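Against the points table

Kavinda Sultana
12 October 2021

The rules for the Andley schools manipulation challenge give 700 points for the finished run and 2,000 for the whole entry. The remainder is split between the build, the interview and a line on the form called data and method. Most teams write a paragraph there and collect whatever the judge feels like giving. My argument is that this line should carry the largest share of the marks, and that student projects in general are marked at the wrong end.

I help with the club at Plana, which entered for the first time this year. The task was packing: small goods go into a bag or a basket, and come out again, with no fixed starting layout. The club's software is called Kustetti, a name chosen by vote before I arrived. It learns from recorded examples of people doing the job by hand. By the April check-in the students had 500 usable recordings. By the time entries closed they had 2,063.

Those numbers say very little without knowing what the recordings contain. A student who repeats one easy movement can fill a disk in an afternoon. The better sessions were slower, with the basket shifted between takes and the bag set where it was awkward to reach.
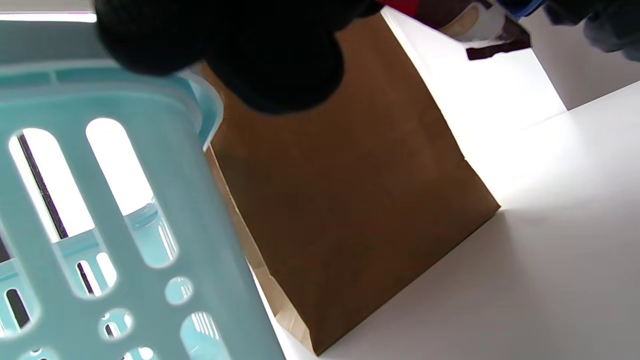
Paper bag on the white table, and the basket, with the basket partly in front of the bag.

An overlap of that kind is ordinary in a kitchen or a shop and rare in a school demonstration. When one container hides the side of another, the software has to work from an edge and a rim. If every recording has the bag standing clear on an open table, the model learns bags standing clear on open tables, and it will fail at a real counter in a way that looks like a mechanical fault. Our students spent two weeks adjusting motor settings before one of them went back through the early recordings and found that the bag had hardly been moved.

Under the present table that discovery was worth nothing. The run was scored on a prepared layout, and a team that had trained on the prepared layout alone would have done as well as ours or better. I don't blame any team for that. They read the table and did what it paid for, as ours would have done with a less stubborn set of sixth formers.

Kasun Weerakoon, who coached the Thambiah team, disagrees with me, and his case deserves a fair statement. He holds that a competition needs a result that a parent at the back of the hall can see. Data quality is hard to judge in a short visit. It favours schools with more hours and more adults to help, and it rewards students who write well over students who build well. A run either finishes or it doesn't, and a team that loses knows why.

The last point is the weakest. A team that loses a run usually doesn't know why. It knows that the gripper closed on air. The cause could be the camera mount, the lighting, the training set or a loose screw, and without an orderly record of what was recorded and under what conditions there is no way to separate them. The record is what makes the failure useful. 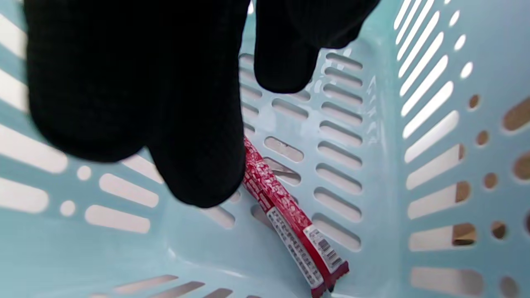
On hours, he is right, and any change to the marking has to deal with it. I would cap the number of recordings a team may submit. Five hundred is enough for a task of this size, and a cap turns the question from how many to which ones. A team with one free afternoon a week then competes on nearly the same terms as a team with its own workshop. It also puts a price on the dull take. Each repeat of an easy grasp uses up a place that could have gone to a thin packet lying at an angle, or to shiny wrapping that throws glare back at the camera.

On judging, I think the difficulty is overstated. A judge can draw ten recordings at random and ask the team what each one adds. Our students could have answered that for most of the later set and for very few of the early ones. The gap between the two would have been plain inside ten minutes, and it is a fair measure of what they learned. A written log, one line per take, would cover students who freeze in interviews.

There is a further objection, which I hear from staff more than from other coaches: that this is clerical work, and that it will drive students away from a club they joined to build robots. Some did leave. Two came back when the arm was running. The ones who stayed argued at length over whether a take with a fumbled first grasp should be kept or thrown out, and that was a better engineering discussion than anything we had over the chassis. (They kept them, with a tag. I would have thrown them out.)

The organisers have asked for comments on next year's rules. I have sent mine in, with the cap, the random draw and a proposed split of 700 for data and method and 500 for the run. Kasun has sent his as well, and I expect the final table will land somewhere between the two.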